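Workshop > Hands and End Effectors > Clostska Hand, Wrist Mount Kit

Clostska Wrist Mount Kit for multi-fingered hands

Part no. 669. Page revised 2024-07-11.

The kit couples a multi-fingered hand to the last joint of a home-built arm. It was drawn up at the Barerthorpe shared workshop for two-arm builds and is sold in left and right versions. The versions differ in the cable exit and in the clocking of the bolt circle. Order one of each for a two-arm machine.

Contents: adapter ring, clamp collar, cable saddle, 16 socket head screws, thread locker, printed drilling template. The hand, the arm and the hand controller are not included. Mass of the assembled mount is 362 g without cables. Subtract this from the rated payload of the arm before choosing a hand.

Fitting

Power down the arm and support it at the elbow. Bolt the adapter ring to the wrist flange finger-tight, seat the hand, then torque the screws in a star pattern. Run the hand cable along the wrist and through the saddle. Leave a service loop long enough for full wrist roll in both directions. A loop that is too short will pull the connector at the end of travel, and the first symptom is usually a dropped finger joint in the log.

Check reach to the floor before closing up the covers. Low targets put the wrist near its pitch limit, and a collar fitted one hole off will cost several degrees there. A lined wastebasket makes a usable target, with soft contents and a rim the fingers have to clear.

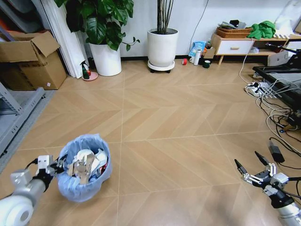

Left hand over the rim of the bin, right hand open with fingers up.

Set the software stop for wrist pitch after this check. Keep adapters and power strips outside the swept area of both arms, or tie the cords down. The saddle holds the hand cable only and will not protect loose leads on the floor.

Compatibility

Fits Kaewmanee flanges from the January revision onward. Earlier flanges need spacer set 27, ordered separately. Clasusport arms use a different bolt circle and require the blank ring, which must be drilled by the customer using the template. Drilled rings cannot be returned.

Spares

Clamp collars and saddles are stocked singly. Screws are supplied in full sets only. State left or right when ordering collars. Left collars have a notch beside the split; right collars are plain.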